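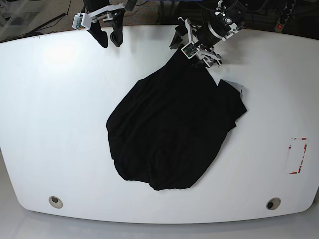
Should a T-shirt be smoothed out before you start folding it?
Smooth it first, every time. A fold made over a crease sets the crease in, and you end up ironing something that was clean and fine an hour ago.

This page covers folding a plain dark T-shirt on a table. The method is the one Yung-ching Hsieh wrote up for the Zilden laundry room, with a few changes of my own. It suits any short-sleeved cotton or jersey top. Shirts with buttons need a different fold.

What you need
A clear table, at least as wide as the shirt with the sleeves out. A pale top is best for black or navy clothes, as the edges show up well against it. Wipe it down first. Dark jersey picks up every bit of dust and lint.

Finding the shoulders
When a shirt comes out of the basket in a heap, don't start by pulling at the hem. Look for the neck. The neckband is thicker than the rest and you can find it by touch. Most shirts have a label at the back of the neck, but check before you rely on it, because some have another one in the side seam.

Once you have the neck, run your fingers outwards along each shoulder seam until you reach the sleeve. Hold the shirt there, one hand on each side, and lift it clear of the table.

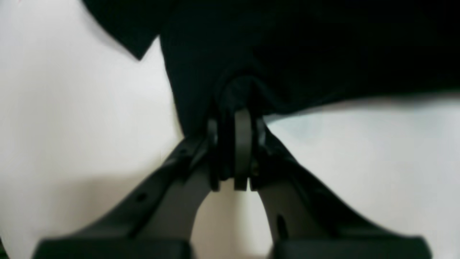 Give it one firm shake, then lower it hem first and let it settle away from you. Lay it face down. Pull the hem straight, then the sides, then the sleeves. Use the flat of your hand for the middle and work from the centre out.

Heavier cotton, 200 gsm or so on the packet, will lie flat with very little help. Thin jersey tends to curl at the hem and may need a second go.

Folding
1. Fold one side in towards the middle, so the edge runs straight from shoulder to hem.
2. Turn the sleeve back on itself so it lies inside that fold.
3. Do the same on the other side. You should have a long rectangle.
4. Bring the hem up to just below the neck.
5. Fold in half again, and turn the whole thing over.

If the rectangle is wider at one end, open it up and do step 1 again. It is quicker than trying to tug it square. 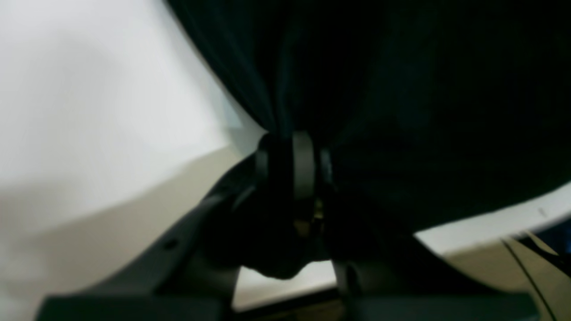 Dark fabric gathered at a single point.

Picking up and stacking
Lifting an unfolded shirt by one point puts all the weight there and pulls the cloth into a bunch. For a folded one, slide a hand underneath and keep the other on top. Stack with the folded edge facing out so you can take one without disturbing the rest.

Keep black and navy in separate piles. Sort them by a window if you can, as they look much the same under a lamp.

Last updated 31/08/2026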